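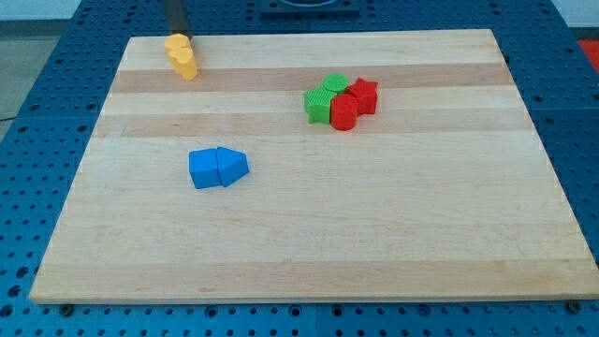

Wanted: people who don't believe in sleep apps

Birkine is looking for 38 adults to try out a sleep tracking wristband for 5 weeks and tell us whether it's any good. We have no stake in the answer. The band is made by Utel, whose ads say users wake up "100 percent restored." We doubt it, and we'd like to see what happens when people wear the thing in ordinary bedrooms, with kids, dogs and late shifts.

What you would do

Wear the band every night. Write down when you went to bed, when you got up and how you felt, before you look at your score. That order matters a lot. We suspect many people feel fine until a number says otherwise.

You'd also come to our Bevard office for 2 visits, each on a Saturday morning, at the start and the end.

Who can take part

Anyone over 18 who sleeps at home most nights. Shift workers are welcome. Please don't apply if you are being treated for a sleep disorder, or if you or a close relative works for Utel or its distributor, Ragnarsson.

What you get

Gift cards worth more than $100 in total, paid at the second visit. You don't keep the band. We can't promise you will sleep better, and we'd be wary of any study that did.

The study starts in June. To apply, use the form on the Birkine website and tell us, in a few lines, how you slept last week. Bad nights are no problem. Neither are good ones.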